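About Mirner

Hi, I'm Toshiko Fukuda, and I started Mirner because I couldn't get a straight answer about heating my own house. 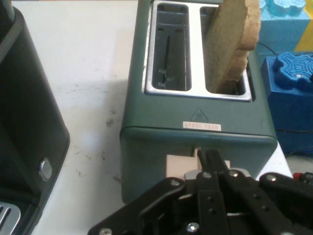

What we do

We help people in and near Fekotdale get off heating oil and propane. Mostly that means heat pumps, sometimes it means a better electrical panel first, and once in a while it means I tell you to keep the furnace another winter and spend the money on your attic. I don't sell fuel and I don't make equipment, so I've got no reason to push you one way or the other.

A typical visit takes me most of a morning. I look at your bills, poke around the basement, measure the rooms and ask a lot of nosy questions (which bedroom do you avoid in January?). Then I write it all up in plain English with the costs on the first page, before you have to wade through anything technical.

How it started

I spent years in the billing office of a utility, reading rate filings all day and explaining them to people who were mad at me before I picked up the phone. I liked those calls more than the filings! When my own boiler quit I got two quotes that were so far apart I figured one of them had to be for a different house. I did the load math myself at the kitchen table, my neighbors wanted theirs done too, and pretty soon I was doing it every weekend.

There are seven of us now. We work out of the old Smits building on the river side of town, up the back stairs – the front door sticks, so please don't fight with it.

The Piston program

Piston is our winter sign-up for whole streets. If enough neighbors go in together, the installers give one price for the lot and everybody saves on the crew's travel. We've done more than 60 homes this way, and we opened the new list in August. Renters can join too, but we'll need a letter from your landlord.

Rebates

Yes, we do the paperwork. State and federal rules don't always line up, and the forms change a lot, so please check with us before you sign anything with a contractor. I'd hate for you to miss out over a date on an invoice.

Come say hi

Our next open house is 2023-09-23, upstairs in the big room. Bring a year of bills if you have them – a shoebox is fine, I've seen worse.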